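Notes for Week 6: Springs, Stored Energy and Fatigue
Course office, Stemport
June 30, 2010
Reading time: 5 minutes

6.1 Scope
Last week covered beams under static load. These notes cover helical springs, both compression and torsion types, and the way repeated loading shortens their life. Leaf springs are left until September.

6.2 Compression springs
For a close-coiled spring of wire diameter d, mean coil diameter D and n active coils, the rate is

k = G d^4 / (8 D^3 n)

where G is the shear modulus. Take G as 79 GPa for the plain carbon steel wire used in the lab. The fourth power of d matters most in practice. A small error in measuring the wire gives four times that error, in percentage terms, in the rate. Measure in three places and take the mean. Students who measure over the paint will get a rate that is too high.

6.3 Torsion springs
A torsion spring resists turning about its own axis. The wire itself is in bending, so the working constant is Young's modulus E, and the rate per radian is

k = E d^4 / (64 D n)

Friction between coils is ignored. Load the spring in the direction that winds it up; the coil diameter then falls slightly, and any pin through the middle must leave room for this. Clothes pegs, clipboards and hair claws all use the type.
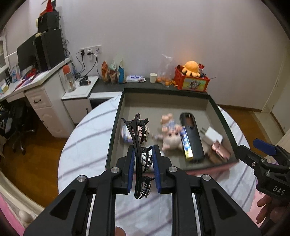 A reader of last year's handout wrote that the second formula gives a rate per radian while the Hellus catalogue lists torque per degree, and asked which to use in the coursework. Use radians throughout and convert at the end. Marks were lost over this in Question 3 last year.

6.4 Fatigue
A spring that never yields under one load may still break after many. Test set B was cycled at 35 per cent of tensile strength until failure. The shortest life was 1727 cycles, traced to a tool mark on the inner face of the first coil. The others all passed 4000 and were stopped there. Do not fit a curve to set B, as stopped tests are not failures.

6.5 Reading
Vevgate workbook, chapters on wire forms and on surface finish. The Rashidi tables are needed for the tutorial.

Comments

wireform: Is the end correction for the legs in 6.3 expected, or do we take n as given?

Course office: As given. Leg correction is in Week 7.

pk_2: The link to the Rashidi tables asks for a password.

tmbr: Same for me, the library copy opens fine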